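The Spill Report That Blamed the Bottle

July 2, 2023

The incident summary from Flirnham runs to two pages, and the word "bottle" appears in it more often than the word "robot." I have read it four times now. A household robot, working through a bedroom cleaning routine in a furnished test apartment, held down the trigger of a spray bottle for much longer than it should have and soaked one side of a mattress with cleaning fluid. The fluid ran down to the floor. A member of staff went in to stop the machine, stepped on the wet boards and fell. She was back at work in April with her wrist still in a brace.

The summary gives the cause as "irregular trigger resistance in a consumer dispensing product." In plain words, the bottle was a bit stiff.

I don't doubt that it was. Every spray bottle I have ever owned has been a bit stiff, or a bit loose, or has needed the nozzle turned a quarter of the way before it would do anything at all. People deal with this without thinking. We squeeze, nothing comes out, we look at the nozzle. We squeeze again, too much comes out, we let go. If a machine is sold on the promise that it can use the things already under your sink, then the stiffness of those things is the job. It can't also be the excuse.

Flirnham is hardly alone in this. Drirnar, which makes the control software used on several of these home machines, put out a note of its own after the fall, and the note was worse. It said the system had "performed as specified." The robot was told to apply fluid until the surface looked treated. The mattress was white, the fluid was nearly clear, and the surface never looked treated. So it kept going. The log shows 13 separate checks of the surface, each one coming back with the same answer, and nothing in the software thought it odd to get the same answer 13 times running.

Performed as specified! I spent 15 years inspecting lifts and loading equipment before I started writing about this business, and I heard that phrase from every manufacturer whose gate had closed on somebody's hand. It may even be true. It tells you who wrote the specification.

The fix, as announced, is a limit on how long the gripper may keep a trigger pressed. Fine, put the limit in. I am surprised it wasn't there on the first day. But a limit on one action in one routine is a patch over one hole, and the summary says nothing of the others. What happens when the bottle is empty and the robot can't tell? What happens if the cap comes off? What if somebody has filled last year's window cleaner bottle with bleach, as people do in every building I have ever inspected? The report has no section for any of that. It has a section on floor coverings, recommending that customers consider a mat.

And then there is the stop button. The staff member had to cross the wet floor to reach the machine, because the remote stop on her tablet took too long to connect and she gave up on it. I had to find this in an appendix. On a loading dock, a stop control that might or might not answer would have had the equipment tagged out by lunchtime. In the home robot trade it is listed under "user experience improvements," next to a request for larger icons.

The defenders have a reply, and I'll give it fairly. They say the number of injuries is tiny. Flirnham claims 400 hours of bedroom routines before the fall and no other harm to anyone. I would like that to impress me more than it does. Those hours were run in apartments the company set up, with staff who knew the machine and knew to keep their distance. No toddlers, no dogs, no grandfather who wants to get past to the bathroom right now. A clean record under those conditions is a start – it says very little about a rented two-bedroom in February.

MacBrayne, the insurer that covers a good share of the trial programs, seems to share some of my doubts. Its new terms ask for a person within reach of the machine whenever liquids are in use. Think about what that does to the sales pitch. You buy a robot to clean the bedroom, and you stand in the bedroom while it cleans. I could have stripped the bed by then.

Flistora, a smaller outfit, has at least published its raw logs along with its failures, including an embarrassing one with a bucket. Its machines are slower and, from what I have seen, not much good at corners. I'd still take the bucket log over two pages on trigger resistance. You can learn something from a company that shows you where it went wrong, even when the reading is dull.

What I want from Flirnham is not complicated. Publish the full log. Move the stop control out of the icon list and into the safety section where it belongs. Withdraw the sentence about the consumer dispensing product, and write down what the machine was unable to notice.

Until then I'll go on being difficult about mattress cleaning, as dull a household chore as you could name and a fair test for that reason. The machine has to manage a fluid, a soft surface that hides how much it has taken in, and a floor that people walk on, all in one small room. With a silver humanoid leaning in and a spray bottle gripped just over the quilted top, the wooden floor is right there beside the bed, and a long black cable is lying across it in a loose loop. My old inspection sheet had a line for cables on walkways, and I would have filled it in before asking a single question about the software.
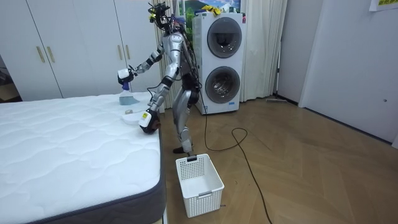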